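Hullden lab starts a grabby-hands showdown, and I got to sit in
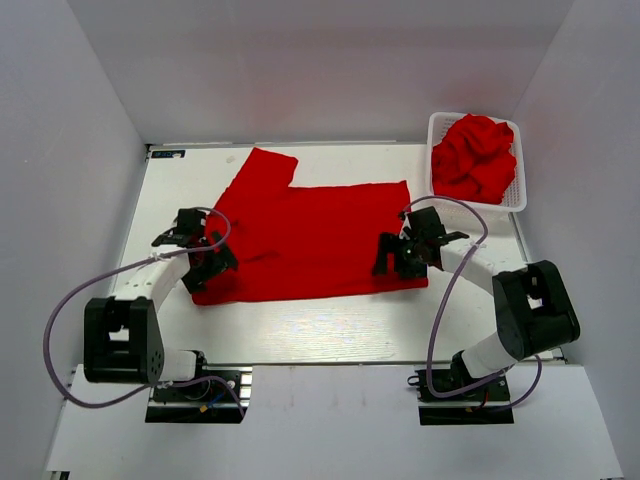 I've been pestering the folks at Hullden about their gripper trials since spring, so when they said I could come by on Wednesday and hang around for a full session, I cleared the whole day (and skipped lunch, which I regretted by two o'clock).

The short version: they're comparing two sets of jaws on the same folding station, one made by Pulden and one by Plaltix, and the job is laundry. Shirts and sweaters, mostly. Boxes and bottles were last year's thing, and everybody there seems pretty relieved to be done with bottles!

Cloth is a much meaner test. A gripper can have all the squeezing power in the world and still come up with nothing, or with two layers when it only wanted one. The team says the Pulden set is better at pinching a single layer off the table, while the Plaltix set hangs on harder once it has something, which helps a lot when both arms have to move a sleeve or a hem together. So far the logs go back and forth. The Plaltix jaws got through 1,476 grasps before they needed new pads, and the Pulden ones are still on their first set, but they've done a lot fewer, so I wouldn't read much into that yet.

What I hadn't expected was how much time goes into the controller. Both sets run off a board from Waweru, and the arms have to agree on who lets go first. If one side opens too early, the collar slides and the fold goes crooked, and then somebody pulls the shirt flat and they start over. I watched that happen five times in a row before coffee, and by the fifth I was groaning out loud along with everyone else. Then they changed one timing setting, something like 16 milliseconds, and the next fold came out square enough to put in a drawer. People clapped. I clapped too, I'm not made of stone.

They're also arguing (nicely) over how to score a fold. Right now a person looks at it and gives it a pass or a fail, and two people don't always agree. There's talk of letting an overhead camera measure the corners instead, though half the room thinks the camera will be fussier than anyone's mom.

The plan is to get through 246 scored folds with each set of jaws, swap the two between arms to see whether left and right make a difference, and put out the numbers in July. Hullden says it'll share the fails along with the passes, and I'm going to hold them to it. I've asked to come back for the towel round, which they keep telling me is easier. My own linen closet says otherwise, so we'll see. If you have a question you'd like me to bring along, leave it in the comments and I'll ask.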